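Ninareo is recruiting participants for a bathroom chore study, opening in September. We want to know whether machines can tidy a tub rim yet, and human handling data is the baseline.

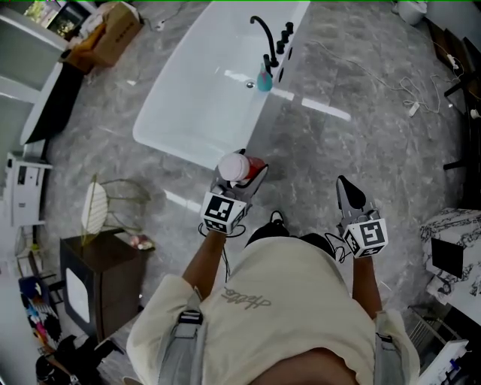 Each session has 116 short tasks, all done with hand-held grippers. No experience is required.

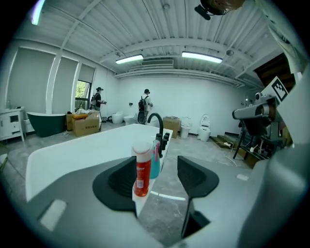

Can robots do this work now?
Only in part; small bottles on a narrow rim remain difficult.

Apply to Omolara Osagie by 17 August 2020. 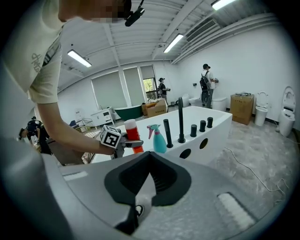 Gripper closed on a red bottle at the tub rim.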